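Skaletti: wheels, carb and the first ride

The Skaletti has been off the road since before Christmas, and I promised a few people I would write up what I did to it over the winter. Most of it was wheels and fuel. The engine is still as I bought it, apart from a clean and a new plug.

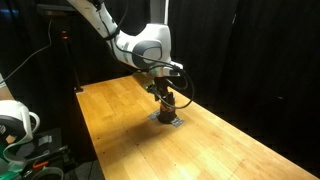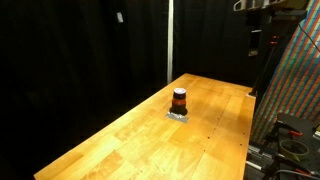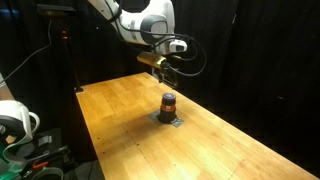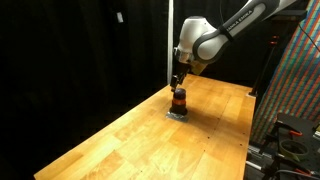
At the wooden table, Friday.

I started with the wheels in December. They are 16 inch, steel rims, with the usual rust around the spoke nipples. The front one cleaned up with a brass brush and some oil. The rear had a flat spot near the valve hole and I went back and forth on it for a couple of weeks before I gave up and ordered a rim from Khunthong. It came well packed and the drilling matched, but the chrome is brighter than the old one and you can tell if you look at the bike from behind. I can live with that.

Lacing took me two evenings. The first time I had the outer spokes crossing the wrong way on the sprocket side and had to take half of it apart. I had photos of the old wheel but had taken them all from the brake side. Nhyira Quaye lent me her truing stand, and after that it went quickly. Side to side it is very good. Up and down there is a small hop at the weld which I left alone.

Tires are Trireo, the ribbed pattern in front and the block pattern in back. They were stiff to fit and I pinched a tube, so I now own one more patched tube than I wanted. If you do this in a cold garage, bring the tires indoors the night before.

Then the carb. The bike came with an Ornis of 16 mm bore, and so far as I can tell it is the original. Somebody had been into it before me with a wide screwdriver and the main jet was chewed up. The float needle had a ridge worn into it you could feel with a fingernail. I soaked the body, blew out the passages, and put in a new needle, a new jet and a new bowl gasket. The slide has some wear on the engine side but I checked it against a spare and there was not much difference between them.

What I should have done first was look at the tank. I did the carb, fitted it, ran the bike for one afternoon, and then found the bowl full of brown dust. So the tank came off, got a handful of nuts and some vinegar, and was shaken until my arms were tired. I rinsed it with baking soda and water, dried it with a hair dryer, and put a little two-stroke oil in to coat the inside. I also added an inline filter. It is ugly and sits right where the fuel line used to make a nice curve.

I am mixing at 40 to 1 with a modern oil. The plate on the frame asks for more oil than that, and there are people who will argue about it for as long as you let them. The plug is a medium brown and the pipe is not dripping, so I am staying there for now.

First proper ride was out past the feed store and back by the river road. It pulls cleanly from low down, stumbles a bit in the middle, and then goes well again near the top. I think the slide needle wants to go down a notch. The brakes are what you would expect. The rear is fine and the front mostly makes a noise. I roughed up the shoes with sandpaper and it helped for a few miles.

The whole job came to $232, with the rim and the tires making up most of it. I did not count the tube.

Still to do: the speedometer cable, which is too short and pulls out on full left lock, the front brake shoes, and the seat, which has split along the same seam I glued last summer. I also need to send Nhyira her stand back. The cable is on order and I will get to the needle this weekend if the rain stops.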